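**Reduced gas pressure in the Griltcombe buildings**

Residents of Griltcombe are advised that the supplier will lower gas pressure in both buildings throughout April while the main under Plallum Court is replaced. Heating and hot water will not be affected. Cooktops will work as usual, although burners may give a smaller flame between 5 and 7 p.m. The contractor, Grisar, will need access to 50 apartments to inspect the shutoff valves, and letters with appointment times will be delivered to those households.

The management office has set aside a credit of $200 for each household whose supply has to be turned off overnight. Claims should be sent to Hrefna Lauritsen at the office before the end of the month.

Meals will take longer to heat during the evening hours, and residents may wish to start them earlier. Keeping a lid on the pot saves both time and gas – a clear glass one, like the lid on the black pot shown here, lets the cook check on the food without lifting it. Portable gas burners remain prohibited in all apartments and on balconies.

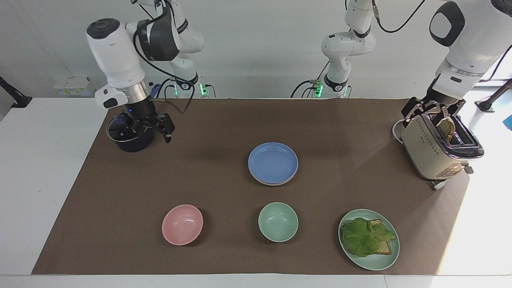
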